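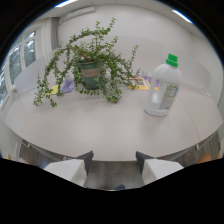 The Table That Collects Everything

Every home has one flat surface that the whole household has agreed, without a word being said, to treat as a shelf. In ours it is the grey table. You put a plant on it because it needs the light, then the laundry liquid because you were on your way somewhere with it, then the post, then a bag, and by August you are eating your dinner on your knees in front of the telly and telling visitors it's cosier.

I have cleared that table more times than I've cleaned the oven (not a high bar). These are the things that have worked, more or less, in the order I learned them, which was the wrong order.

Start with the plant

A jade or elephant bush, or whatever yours is, will sprawl if you let it, and I have let it. The pot takes up no more room than a saucepan. The branches want the rest of the table and part of the wall. Before you tidy anything else, give the pot a quarter turn so the longest arm points somewhere you don't need to reach. Do it again every couple of weeks and it will grow a bit less like something trying to leave.

If a stem is hanging down far enough to brush the table, snip it just above a pair of leaves. Leave the cutting on a saucer for a few days until the cut end dries over, then stick it in gritty compost and don't water it for a week. This is how you end up with 2 plants and the same problem, but the second one can go to your sister.

Wipe under the pot while you've got it up. Small round leaves drop off and roll, and one trodden into a carpet leaves a mark out of all proportion to its size. Plastic pots are light, so a leafy plant that leans hard one way can tip. A few clean stones on top of the soil, on the side away from the lean, will steady it until you repot.

About labels

Paper labels on pots fade. I wrote mine in perfectly good ink and within a season they looked like messages from the beyond. Pencil lasts much longer than pen, oddly, and a strip of clear tape over the top keeps the watering off. Write the date you last repotted, as you won't remember. I was out by two years on one of mine and had been blaming the window.

Laundry liquid does not live here

A big bottle of detergent is heavy, it drips down its own side, and it leaves a ring that you'll find when you next put paper on it. Stand it in an old ice cream tub or on a folded rag, wherever it ends up. Screw the cap down properly and wipe the neck, or the cap will set solid and you'll be out there with pliers. Up high and out of reach if there are children or curious pets about, and never next to a plant you water by feel at six in the morning.

I bought a Skumard tray for mine, the long shallow one, and it does the job. So did the ice cream tub.

Papers

Sort them standing up. The moment you sit down you start reading, and then it's an hour later and you know a great deal about a boiler you no longer own. Make one pile to keep and one to go, and be rude about it. Booklets for machines can nearly all be found online now, so keep the page with the model number and let the rest go.

Coloured folders help if you stick to one meaning per colour. Yellow is bills in our house. Yellow has also been birthday cards, takeaway menus and a knitting pattern, so you see the difficulty.

Bags and cloths

Fold them in thirds, then roll, and put them in a drawer the same day. A folded bag left on a table is an invitation to lay another one on top. Clear bags are the worst. You don't see them, so you pile things on them, and then the lot slides off together.

When it's done, put something on the table that you would be annoyed to move, like a cloth you've just ironed. It buys you four days.

Last updated: 20 October 2019

Comments (2)

Irina Ilie
The pencil tip is right, my gran did hers that way and I can still read them. But I'd leave the cuttings longer than a few days if your kitchen is damp. Mine went to mush.

Octavio Núñez
Our table is the same except it is the piano. Does the ironed cloth trick work on teenagers?

We use cookies to remember your settings. By carrying on reading you agree to this. Sign up for the newsletter and get new tips by email.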